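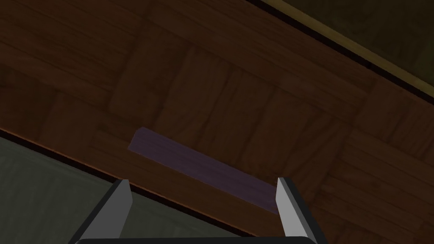

Marta Quintela Sarmento
Secretária da rede de alojamentos de Pruvilby

Início Rede Atas Associados Contactos

Ata da reunião de abril

A reunião começou às 18h15, na sala de pequenos-almoços da Pensão Grasso, com quórum. Foi lida a ata anterior e aprovada com uma correção: onde se dizia que o fornecimento de sabonetes terminava em maio, deve ler-se que termina no fim da época.

Ponto um. Lavandaria

Foi apresentada a proposta da Skosia para lavagem de roupa de cama e atoalhados. A recolha passa a ser feita duas vezes por semana, de manhã, e a entrega no dia seguinte ao fim da tarde. O preço por quilo mantém-se para quem entregar um mínimo de 300 quilos por mês. As casas mais pequenas disseram que não chegam a esse valor nem em agosto. Discutiu-se a hipótese de juntar as entregas por rua, com uma única fatura dividida depois entre as casas. Duas associadas não concordam com a fatura única, por já terem tido problemas com acertos de contas no passado.

Ficou decidido pedir à Skosia que aceite sacos identificados por casa dentro da mesma entrega. Se a resposta for negativa, o assunto volta à próxima reunião. Até lá continua tudo como está.

Falou-se também das colchas. A Skosia cobra à parte as peças com forro e várias casas só souberam disso quando receberam a conta. Pede-se a todos que confirmem a tabela antes de entregar.

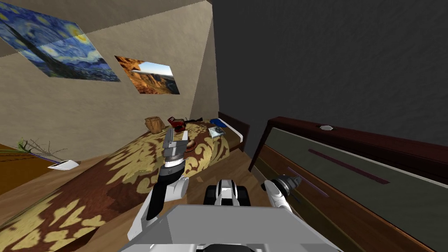

A mesma tabela não diz nada sobre cortinados nem sobre resguardos de colchão. A mesa vai pedir os preços por escrito e enviá-los a todos os associados.

Ponto dois. Reservas

O contrato com a Pandelow renova-se automaticamente se não for denunciado com dois meses de antecedência. A mensalidade sobe para 28 euros por casa. Houve queixas sobre reservas duplicadas, quase sempre quando o hóspede altera as datas por telefone e a alteração não é lançada no sistema no próprio dia. Uma das casas teve de pagar a dormida de uma família noutro concelho.

Foi proposto sair da Pandelow e voltar ao calendário partilhado. A proposta foi a votos e não passou. Foi depois aprovado, com uma abstenção, renovar por mais um ano e pedir uma sessão de esclarecimento sobre alterações e cancelamentos, de preferência antes do verão e depois das 17h, por causa das entradas.

Ponto três. Sinalização

A placa da entrada sul continua caída. A junta respondeu que a reparação cabe à rede, por se tratar de sinalização turística colocada a pedido desta. O orçamento recebido é de 800 euros, com poste novo e colocação. Vários associados acharam caro e lembraram que o poste antigo ainda se aproveita. Sem poste, a mesma oficina faz o trabalho por 190 euros, mas não dá garantia.

Aprovou-se a opção mais barata. A seta deve indicar também o parque de estacionamento, que os hóspedes não encontram à noite.

Ponto quatro. Horários de entrada e saída

Nem todas as casas têm o mesmo horário, e o folheto da rede diz que a entrada é às 14h. Quem só abre às 16h tem recebido pessoas com malas à porta. Foi sugerido uniformizar, mas as casas com uma só pessoa a fazer as limpezas disseram que não conseguem ter os quartos prontos mais cedo. O folheto passa a dizer que o horário deve ser confirmado com cada casa. Os exemplares já impressos serão usados até ao fim, com um autocolante por cima da linha em causa.

A Pensão Grasso ofereceu-se para guardar bagagem de hóspedes de outras casas durante a manhã, desde que avisada na véspera e sem responsabilidade por objetos de valor. A oferta foi aceite.

Ponto cinco. Outros assuntos

Pediu-se que o ruído da descarga de garrafas no vidrão da praça fique para depois das 9h. Vai ser enviada carta aos cafés.

Uma associada perguntou pelo reembolso dos mapas do ano passado. Falta o recibo da gráfica, e o pagamento é feito logo que este apareça.

A próxima reunião fica marcada para maio, à mesma hora, em local a confirmar. A sessão foi encerrada às 20h05. A ata será posta à aprovação no início da próxima reunião.

28 partilhas
3 comentários
Ata anterior Ata seguinte Voltar ao topo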